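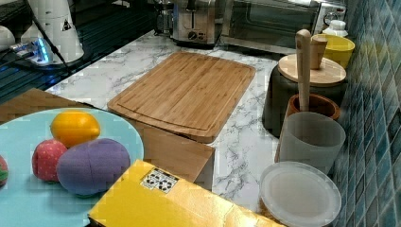
Ticket 2693: Tellow recipe app drops the timer when the screen locks
Opened by Adel Soliman, October. Status: solved. First off, I love this app, and the new timers are the best thing you've added! My trouble is that any timer longer than five minutes goes quiet once my phone locks. I noticed it while testing the shopping list scanner at the kitchen counter with the toy lemon and strawberry on the blue plate (the scanner got the lemon right away, very impressive). I'd set 20 minutes, the phone locked, and no alarm. Phone is a Grolby, app fully updated.

Reply from Ettore Pellegrini, Tellow support
Thanks Adel, great report! Could you try these and tell me what changes?
1. Phone settings, Battery, Tellow: choose "Unrestricted."
2. In Tellow, open Timers and turn on "Ring when locked."
3. Set a short timer and a long one, lock the phone, leave it alone.

Reply from Adel
Step 1 alone: short timer rang, long one didn't. Step 2 alone: same. Both together: both rang, loud and clear! One leftover: the "Toast" preset still shows 43 minutes after I reset it.
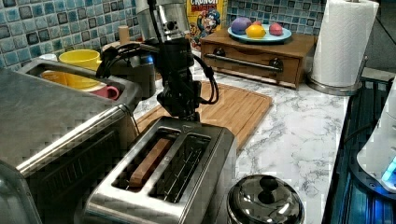 Toaster with one slice in the left slot.

Reply from Ettore
Wonderful news on the alarms. The 43 is an old saved value. Hold down the preset, tap "Clear saved time," then close and reopen the app.

Reply from Adel
Cleared, and the preset is back to normal. Please make "Ring when locked" the default, it's such a good feature. Happy to test the next version too!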